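Brolex G2 gripper kit - three months in, and the day it wouldn't let go

Rating: 4 out of 5
Bought from: Traddale, used with a Tyagi desktop arm

I've wanted a proper two-fingered gripper on my arm for ages, and I'll say straight away that I love this one. It closes smoothly, it holds small plastic parts without marking them, and the wrist camera bracket in the box saved me a weekend of fiddling. I'm giving it four stars because of a fault that gave me a real fright in September, and I think anybody buying one should read about that first.

Fitting it was a pleasure. Four bolts, one cable, and the setup program found it on the first go. The manual is short but well written (proper diagrams!) and the fingers come off with a single hex key, so swapping to the longer set is a two-minute job. I run mine on pick and place work, small blue plastic pieces off a table and into a tray, and it took to that beautifully. By the end of the first week I'd stopped watching it, and that was my mistake.

What happened was this. I'd reached in to straighten a piece that had rolled up against its neighbour, with the program paused, and the gripper closed on the side of my finger. Not hard, the force was set low, but it stayed closed. I pressed open on the screen and nothing happened. I pressed stop, and the arm stopped, and the gripper carried on holding. In the end I pulled the plug out with my other hand and eased the fingers apart. A red mark and some bad language, no worse than that, but I had it set to 35 at the time and the dial goes up to 200. I've not been above 60 since.
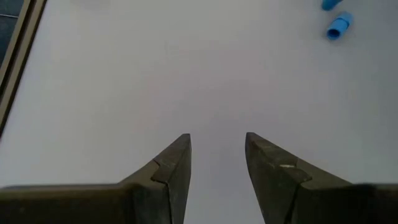

The pause button pauses the arm. It does not pause the gripper, which has its own little controller and will finish whatever command it was last sent. Page 2 of the manual does mention it, in one line, under a heading about cable lengths. I'd have put it on the lid of the box in big letters.

The not letting go was a separate problem. I wrote to Brolex and got a reply the same evening from Nektarios Koutsoukos, who asked for the log and found the trouble in it. Mine had shipped with old software that could lose its place if two commands arrived very close together. After that it ignored everything until the power was cut. He sent the update and a new cable with a better plug, no charge, and didn't once try to tell me it was my fault - although the hand in the way certainly was.

Since the update I've put it through 3000 open and close cycles and it hasn't stuck once. It still grips a bit off centre when a piece is lying at a slant, so I turn the wrist to match before it comes down, and that has cut my drops to almost none. The fingers pick up small scuffs but they still meet squarely at the tips.

I also added a Jotau stop button that cuts power to the arm and the gripper together. It's a big ugly thing and I wouldn't be without it. Check what your gripper does when the power goes, mind you, as some will drop the part and some will hang on. Mine goes slack enough to open by hand.

Would I buy it again? Yes, tomorrow. It's the nicest bit of kit on my bench and the support was first rate. Do the software update before you run anything, switch off at the wall before your hands go near the fingers, and start with the force right down.

Good: smooth, gentle, easy to fit, lovely manual, very helpful people
Less good: pause doesn't cover the gripper, old software in the box, short cable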